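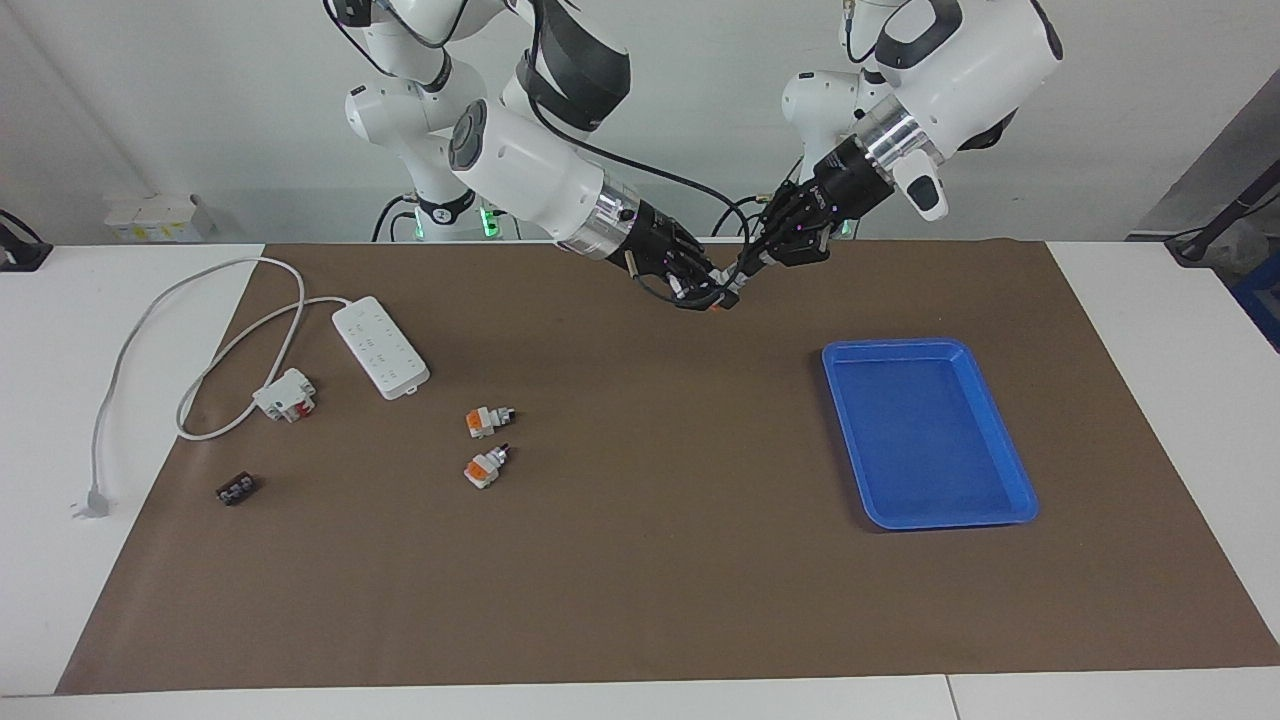
Figure 3. Two white robot arms with black grippers over a table covered with brown paper.

3.2 The Ollambridge word list and its copies

The earliest source for the local speech of the lower valley is a word list kept at Ollambridge. It fills 13 leaves, written on both sides in a small, even hand, and gives each local word next to an English one. The compiler did not sign it. The spelling follows English habits, so that a long vowel may be written "ee" in one entry and "ea" in the next, and there is no mark for stress. Later readers took these differences as differences of sound, and several of the arguments reviewed in Section 2 rest on that reading.

A second list, printed at Gemthorpe as an appendix to a parish history, has long been treated as independent. We compared the two entry by entry. Of the 400 entries in the Gemthorpe appendix, all but a handful appear in the Ollambridge list in the same order, including two places where the order makes no sense by subject or by alphabet. The words for "ash tree" and "ashes" are swapped in both. We take the printed list to be a copy, made either from the Ollambridge leaves or from a lost sheet very close to them. Its spellings should not be counted as a second witness.

The Szewczyk manuscript is a different case. It is a settler's account book with words and short phrases entered in the margins, mostly the names of fish, tools and places along the river. The writer's first language was Polish, and the spelling shows it: "sz" and "cz" stand where the English lists have "sh" and "ch". For our purpose this is a help. Where the English lists waver between "s" and "sh", the account book is nearly always consistent, and we follow it in the readings given in Table 2.

All three sources were transcribed in full and entered in the Lusgate database, which now holds 2,795 forms from the valley. Of these, 1,971 can be tied to a dated page. The rest come from loose sheets or from the Gemthorpe appendix and are marked as undated. Forms that differ only in capital letters or hyphens were kept as separate records – an earlier version merged them, and some place names were lost in the process.

Place names need a further caution. The Ollambridge compiler often wrote down a phrase as if it were a name. One entry given as the name of a creek is also found in the account book, where it is glossed "I don't know". We have left such entries in the database with a note, and they are not used in the sound comparisons in Section 4.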